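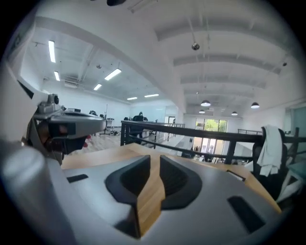 Subject: Re: [lukthorpe-allotments] Water butts linked in series, low flow at the far end

On 10th April a member wrote:

> I have 3 butts along the back of the shed, joined near the base with
> ordinary hose and barbed fittings. The first fills from the downpipe.
> The last one is always well behind the others after rain, and the tap
> on it barely runs. I have had the hoses off and there is no blockage
> that I can find. Is the hose too narrow? The fittings are the Altix
> ones from the garden centre.
>
> Also, should the overflow be on the first butt or the last?

The hose is probably part of it, but I would check levels first. Butts joined at the base will only settle to the same height above a common datum. If the last stand is higher than the first by the depth of a paving slab, the water in it will be shallower by that amount, whatever hose you use. Put a spirit level on a straight batten across the stands, not across the lids, as lids are rarely flat.

Next, look for a high point in the link hose. Air collects there and the flow drops to a trickle. It is easily missed when the hose has been cut slightly long and arches between the butts. Trim it so that it runs straight or sags a little.

On bore: a barbed fitting is narrower inside than the hose pushed over it, so measure the fitting. I changed mine to 32 mm waste pipe with tank connectors in February and the levels now keep pace with each other in heavy rain. The old links were 20 mm hose and lagged badly. Use a rubber washer on the inside and do the nut up by hand, then a quarter turn more. Sealant should not be needed on a flat wall. On a curved or ribbed wall it may be -- the Dalgleish butts have a flat pad moulded in for this, the older Sirkesum ones do not.

The slow tap is a separate matter. Flow at the tap depends on the depth of water above it, so a half-empty butt will always run slowly. A full-bore lever tap helps more than raising the stand by a few inches.

Overflow: either end works if the links are large enough. With links as narrow as yours I would put it on the first butt, otherwise that one will spill over its lid in a downpour before the last has filled. Set it below the rim and use pipe at least as wide as the inlet.

Fit an isolating valve in each link while you have it apart. One of mine split at 7 years old and drained the whole row overnight.

--
Plot 32, lower field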